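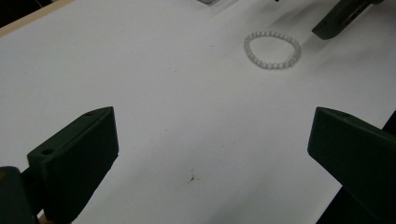
1. Background

Pundum is a two-night festival of electronic and experimental music held each January in Potport. It uses three rooms in a former customs building, the largest of which has a standing capacity of 570. This report covers one part of its production, the printed and online timetable, and asks whether changeovers between acts could be scheduled more accurately than they are now. The present timetable gives every changeover the same length regardless of what equipment is being moved. To compare alternatives, the stage plot of each act was laid out at reduced scale on a large white tabletop, matte enough that paper cutouts could be read under a desk lamp without glare. The cutouts stood for mixers, synthesizer stands, drum kits and monitor wedges.

The work was done for the second-year module in event production. The final draft was submitted on 12 November 2022.

2. Scope

Only the main room was studied. The two smaller rooms are used mostly for DJ sets, where one performer follows another on a fixed console and the music does not stop. The main room has live acts, and its changeovers are audible to the public as gaps. The last edition had 13 live acts in this room over both nights.

Lighting was left out. The festival uses one rig for all acts and the operator changes scenes from the desk, so lighting adds no time on stage. Video was included only where an act brought its own projector or playback computer.

3. Sources

Three kinds of material were used:

- the stage plots and input lists sent in by the acts
- the log kept at the front-of-house desk, which gives the time of the last sound of one set and the first sound of the next
- the published timetable

The log is incomplete for the first night. Two entries have a start time but no end time, and these changeovers were excluded from the calculations. The stage plots vary in quality. Some are drawn to scale with cable runs marked, and others are a short list of equipment with no positions given. For the second type, positions were estimated from the input list and the power requirements.

4. Method

Each changeover was broken into tasks: striking the outgoing equipment, placing the incoming equipment, patching, line check, and clearing the stage. A task was then marked as fixed or variable. Line check was treated as variable and depends on the number of inputs. Clearing the stage was treated as fixed.

The variable tasks were given a weight per item. Weights were set from the complete log entries and adjusted until the predicted total matched the logged total as closely as possible. This was done in a spreadsheet. The festival's own planning tool, Cirnoleo, can store a stage plot for each act but does not calculate with it, so the data had to be exported and cleaned by hand - the export puts stereo channels on one line in some files and on two lines in others.

5. Results

The timetable allows 30 minutes for every changeover in the main room. According to the log, the longest one took 50 minutes. It followed a set with modular equipment on two tables and preceded the ensemble Quách, whose input list was the longest of the edition and included several acoustic instruments with contact microphones. Both the strike and the line check were long, and the patching could not begin until the front table had been removed.

Most other changeovers finished inside the time allowed. In these cases the next act usually waited for the published start, and the room was silent or had background music from the desk. The delays were therefore not made up by the short changeovers, except on the second night, when the stage manager let one act begin early.

The number of inputs was the best single predictor. The number of performers was a poor one. Solo acts with large table setups took longer to strike than trios with a laptop and two controllers.

6. Discussion

The simplest change would be to use two changeover lengths, a short one for table acts with few inputs and a long one for acts with microphones or drums. A second option is to change the running order so that large setups do not follow each other. This is harder in practice, as the order also depends on travel times, fees and billing, and the programmer fixes it before the input lists arrive.

Rolling risers would reduce the strike time. The main room has one riser at present, and the wing on the left side is too narrow to park a second one. Storage in the loading corridor was considered, but the corridor is an escape route.

7. Limitations

The weights come from a single edition and have not been tested on another. The log was kept by more than one operator, and it is unclear whether all of them counted a line check as first sound. The scale layouts give floor positions only. Cable length and the height of stands were ignored.

8. Further work

A log sheet with separate columns for strike, patch and line check has been drafted and is attached as Appendix B. Appendix A contains the weights and the redrawn stage plots.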